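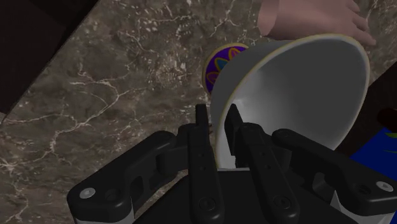 Ticket 3753: Erdős tableware listings come through with broken names after stock import

Opened by: Shobha Ramasamy
Opened: May 25, 2019
Product: Idora shop, with stock import from Jukel
Status: Solved

Shobha Ramasamy wrote:

Hello everyone, and thank you in advance for reading all of this, I know I tend to go on. I run a small kitchen and tableware shop and keep my stock in Jukel on the computer in the back office. Once a week I export the whole list and load it into Idora so the website matches the shelves. It has worked beautifully since February and I've bragged about it to anyone who would listen.

This morning I loaded the new list and every item in the Erdős line has lost its name. The website says "ErdÅ‘s" where it should say Erdős, and the search box finds nothing if a customer types it properly. Worse, Idora has decided these are new products, so I now have two of each! A person looking for a big white bowl with a thin pale yellow rim will find it twice, once spelled right with none in stock, and once spelled wrong with all of them. Everything else, from the plain mugs to the cake stands, looks fine.

What I've tried so far:

1. Loaded the same file again. Same result, though thankfully it didn't make a third set.
2. Opened the file in my spreadsheet program. The name looked perfect there, so I saved it and loaded that copy. Now it says "Erd?s", so I suppose I made it worse.
3. Logged out, logged in, made tea, tried from the laptop. No change.

The list has 700 lines. I would really rather not fix the names by hand, as my wrists are not what they were.

Idora Support wrote:

Hi Shobha, thanks for such a thorough write-up. The strange letters are a good clue. Your file is being saved one way and read another. Plain English letters come out the same in both, so your mugs and cake stands are safe, but the ő in Erdős is stored differently and gets scrambled.

Could you check two things for us? In Jukel, go to Export and tell us what it says next to Text format. Then in Idora, open Settings, Import, and tell us what it says next to File encoding. Please don't load anything else for now, and hang on to the original export.

Shobha Ramasamy wrote:

Jukel says UTF-8. Idora says Western (Windows). I'm quite sure I never touched either one, but I did update Jukel last week when it kept pestering me, and I clicked through the screens rather quickly – the phone was ringing and there was a delivery at the door.

Idora Support wrote:

That would do it. The Jukel update switches new exports to UTF-8, and your import setting still expected the older format. Please go through these in order:

1. In Settings, Import, change File encoding to UTF-8 and press Save.
2. Under Match products by, choose Item number. Yours is set to Name, so a changed spelling counts as a new product.
3. Go to Products, filter by Last import, and delete only the misspelled entries.
4. Make a fresh export from Jukel. Don't open it in the spreadsheet program first.
5. Load the first 100 lines as a test, using the Preview button, and look for Erdős in the results. If it reads correctly, load the rest.

Shobha Ramasamy wrote:

It worked! I had a small fright at step 3, when item 1669 was listed under both spellings and I nearly deleted the good one, but I caught it. The names are right, the search finds them, and the stock numbers agree with the shelf again. Should I do the same in Trirkine? My invoices go through there, and it gets its names from the website.

Idora Support wrote:

Lovely news. Trirkine picks up the corrected names at its next sync, so there's nothing to change on that side. Any invoice already sent will keep the old spelling unless you reissue it.

Shobha Ramasamy wrote:

Only one had gone out, and she's a regular, so I'll drop her a note. Please close this, and thank you for your patience with me.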